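The Return of the Evening Class

On winter evenings the second floor of the former Birkley Savings Building is lit until well past nine. The bank closed its counters there years ago, and for a long time the upper rooms held only filing cabinets. They now belong to the Birkley Evening Institute, which offers 19 courses to adults who work during the day. The subjects range from bookkeeping and conversational Spanish to clock repair, upholstery and the reading of old property deeds.

Evening education has a long history in towns of this size. In the decades when mills and rail yards employed most of the adult population, night classes were the ordinary means by which a worker learned drafting, shorthand or enough arithmetic to become a foreman. Many of these programs were attached to public high schools and charged almost nothing. Their decline was gradual. Community colleges took over the vocational subjects, television occupied the evening hours, and school districts under budget pressure found it easier to lock the doors at four o'clock.

The Birkley program closed in this way and remained closed for 13 years. Its reopening was made possible by a grant from the Tiwari Foundation, which supports adult learning in small towns, and by an agreement with the owners of the building that set the rent at a fixed sum for the life of the lease. The foundation placed few conditions on its support. Courses had to be open to any resident of the county over the age of 18, and fees could not exceed the cost of materials plus a modest registration charge.

Enrollment in the first term stood at 200. By the most recent full term it had reached 500, and several courses now keep waiting lists. The institute has resisted the temptation to enlarge its classes. A session in furniture repair cannot be taught well to a room of forty, and instructors in the language courses have asked that their groups remain small enough for each student to speak several times in an evening.

The closures of the past year placed the program under considerable strain. Language and bookkeeping courses moved to video meetings within a few weeks. Clock repair and upholstery were suspended altogether and resumed only in December, with fewer seats and longer breaks between groups. The institute lost a portion of its registration income and drew on its reserve to continue paying instructors for canceled sessions. That decision was debated at some length. The view that prevailed was that experienced teachers of practical subjects are difficult to find, and that those who leave do not usually return.

Students give varied reasons for enrolling. A number come for practical advantage, such as a certificate in payroll that may lead to a better position at the Rorkon distribution center on the edge of town. Others have retired and wish to take up a subject they set aside in youth. The deeds course, offered at first as an experiment, has drawn a loyal following among people who own older houses along Moken Creek and want to learn who built them. Its members have transcribed a large quantity of county records, and copies are kept at the public library.

Instructors are drawn chiefly from the county. Most hold other employment, and several were once students in the old high school program. They receive an hourly wage and a small allowance for preparation. Each new instructor observes two courses before teaching one, a practice carried over from the earlier program. Materials are bought in quantity at the start of each term and stored on site.

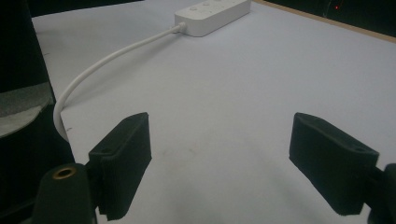

By the Features Desk

The question of what an evening class is for has never been fully settled. Public funding has tended to follow courses that lead directly to employment, and such courses are easily defended in a budget hearing. Yet the records of the older program show that singing, local history and home repair were offered beside typing and machine drawing from the beginning. Students often moved from one kind of course to another, and the catalogs made no distinction between them.

The present institute has adopted the same approach. Its catalog is arranged alphabetically, so that basket weaving is followed by bookkeeping. Fees are calculated by a single formula, and a student who completes any course may register early for the next term.

The lease on the second floor has four years left to run. Discussions have begun on the use of the ground floor, where the old banking hall would provide space for larger tools and a ramped entrance from the street. Registration for the spring term opens on Saturday, January 9, 2021, by mail and telephone only. The office will accept forms in person once the building is again open to visitors during the day.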